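Mansour Modeling Clay Set — User Guide
Section 4. Making a Small Hand from Rolls

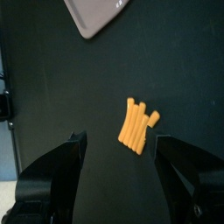

The hand is the first figure in this guide where several rolls must be joined to each other, so please read the whole section one time before you open the clay. It needs only one color. We used orange for our trial figures, but any block from the set is suitable, and the steps stay the same.

What you need

- One block of Mansour soft clay, any color
- The flat work mat, dark side up
- The plastic knife from the set
- A small cup of water and a dry cloth

4.1 Preparing the clay

1. Wash and dry your hands. Light colors pick up dust very quickly, and it is difficult to remove it later.

2. Cut the block in two halves. Put one half back in its bag and close the bag well.

3. Knead the other half until it bends without cracks. If the room is cold, this can take several minutes. Do not put the clay on a heater to save time.

4. Separate a little piece for the thumb and keep it on the side. Divide the rest in four parts. They do not need to be exactly equal, because fingers are also not equal.

Note: If you bought the refill pack from Irnside, the clay is a little more firm than the clay in the box. Knead it longer. Do not add water in this step.

4.2 Rolling the fingers

5. Put the first part on the mat and roll it with the flat hand, forward and back. Begin in the middle and move slowly to the ends. Press lightly. When you press with the fingertips only, the roll becomes wavy.

6. Stop when the roll is as thick as a pencil or a little thicker. Round the upper end between two fingers.

7. Repeat with the other three parts. Make one roll longer than the others, if you wish, for the middle finger.

8. Roll the small piece for the thumb. It must be clearly shorter than the fingers, otherwise the figure looks like a bundle of sticks and not like a hand.

Caution: Do not leave finished rolls uncovered for longer than 16 minutes before you join them. The outside becomes dry and the rolls will not hold together. If you must make a pause, cover them with the bag.

4.3 Joining

9. Lay the four long rolls side by side on the mat, all in the same direction. The upper ends can stand at different heights.

10. Push the rolls together from both sides, with the same force left and right. The grooves between the fingers should stay visible. Too much force makes one flat plate, and then you must start again from step 3.

11. Set the thumb against the outer roll. Turn it a little away from the fingers, so that it stands out from the group. Hold it for a few seconds.

12. Look at the lower ends. It often happens that one end is torn or pinched after the rolling. You can smooth it with a wet fingertip, or cut it straight with the plastic knife.

Note: Use very little water. One drop on the finger is enough — more water makes the surface sticky, and the color comes off on the mat.

4.4 Moving the finished hand

13. Wait until the joints feel firm. Then slide the knife flat under the figure, from the lower ends to the tips.

14. Lift from below with the whole knife. Do not pull on the thumb, it is the weakest joint of the figure.

15. Put the hand on paper and let it dry for 99 hours, away from the sun. Turn it over one time, on the second day.

Caution: Mansour clay is not for baking. It is also not food, although the small rolls can look like cheese or candy to a young child. Keep them out of reach of children under three years and of pets.

4.5 If something goes wrong

The rolls break when you bend them: the clay was not kneaded enough. Go back to step 3.

The thumb falls off after drying: scratch both surfaces with the knife, put a little Butach craft glue on each, and press for 80 seconds.

The figure sticks to the mat: wait one more hour and try again with the knife. Do not pull the mat away.

For the base plate on which the hand can stand, continue with Section 5.

Shares 1,532 | Comments 16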